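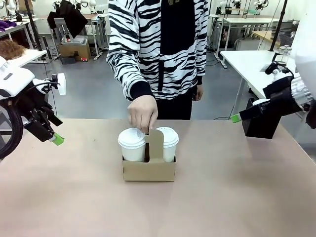 The handover step, and who does it now

Most of the questions I get about the drinks station at Kereama concern the arms. Most of my working hours go into the eighteen inches of table in front of them, where a person and a machine both need access to the same cardboard carrier.

For readers who missed the April post: Wemska runs the counter on our ground floor, and Ploltonard, where I work, is developing the packing cell that may go behind it. The cell has two arms with green-tipped grippers, one table between them, and a person on the open side. The job is to get lidded cups into a two-cup carrier and the carrier to whoever ordered it. We call the last part the handover. It was the shortest line in the original task list and it has taken more of our time than the rest of the list put together.

Why the carrier is awkward

A two-cup carrier is a tall divider with a cup on either side. The handle is in the middle. A person takes hold of it without planning anything. For an arm, the same handle is a thin piece of cardboard that bends under side load, with a full cup close to it on the left and another on the right. If the grip is off center, the carrier tilts when it leaves the table. If the grip is too tight, the cardboard creases, and after that the handle can't be trusted by anyone.

The cups are a separate problem. White lids on white cups give the vision software very little edge to work with under overhead light. We moved the lights twice. The second position is better in the morning and slightly worse after 15:00, when the sun gets in.

What the person does

In the first plan the person had no step. The arms would load and present, and the customer would take. We dropped that version after trials, and the current one puts a staff member at the table for three things:

Confirm the order matches the label on the screen.
Check that both lids are seated.
Lift the carrier by the handle and pass it over.

The arms hold position while a hand is over the table. They don't resume until the operator presses the pedal. The pedal was Marama Tuhiwai's suggestion. She worked the Wemska counter before she moved to our test team, and she pointed out that a timer would start the arms again exactly when someone was reaching back in to fix a lid.

Cycle time with the pedal is 31 seconds for a two-cup order. Without it we had 2 seconds less. I don't consider that a meaningful loss, though I have had to defend it in more than one meeting.

What changes for staff

This is the part I find hardest to write up, since the measurements don't cover it well. At the counter, a packer used to move all shift: cups, lids, carriers, napkins, back for more lids. At the cell the same person stands in one place and makes small decisions. Steps per shift go down. Attention per minute goes up. During the trial, people reported sore feet in the first week and tiredness behind the eyes in the second -- the second complaint was new to us and we had no line for it on the form.

We made three adjustments. There is a mat on the operator side. Nobody stays at the cell longer than 80 minutes before rotating to the register. The screen was lowered so the operator can read it without looking up and away from the table.

Pay grade is still open. Wemska's scheduling software, Fodari, lists the role as "attendant," which puts it below "packer." The person at the cell checks every order and can stop both arms. I have asked for the title to be changed and will report what comes back.

Next on the list is the four-cup carrier. It has the same central handle and a wider base, and at present it doesn't fit between the grippers unless both wrists are turned outward. I have a fixture drawing half done.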